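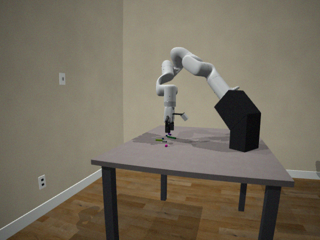
**Progress report to the Bamier Fund, second reporting period**
Thursday, September 19, 2024
Submitted by Vasanthi Varghese, Zirnness

Work in this period concerned the draft practice guide for simulated trials of tabletop manipulation. The guide sets out what a laboratory should record before a result obtained in simulation is used to support a decision about a physical cell. Sections 1 through 4 are complete in draft. Section 5, on reporting failures, is behind schedule.

## Trial rules

The following rules were adopted for all runs made under the grant:

- Object positions are drawn from a stored seed, and the seed is filed with the result.
- A run that ends in a simulator fault is reported as a fault. It may not be removed from the total.
- Contact and friction settings are frozen before the first run of a series. Any later change opens a new series.
- Small parts placed close together are treated as a separate task class from single parts.

The last rule was added at the request of D'Souza, our review partner. Earlier drafts combined the two classes, and the pooled figures concealed poor performance on crowded layouts.

## Runs to date

| Series | Planned | Completed | Faults |
|---|---|---|---|
| Single part | 2000 | 2000 | 13 |
| Close-placed parts | 2000 | 1526 | 26 |
| Total | 4000 | 3526 | 39 |

All 39 faults have been logged with their seeds. The remaining close-placed runs were held while the logging tool, Veva, was corrected to store the gripper opening at each step. The correction has been tested and the series has resumed under the same settings.

## Matters for the Fund

D'Souza has asked that the guide state a minimum series length. We propose 1000 runs per task class and would welcome the Fund's view before the text is circulated. Spending is within the approved budget, and no transfer between headings is requested.

Section 5 will be sent to reviewers in November, together with the completed run tables.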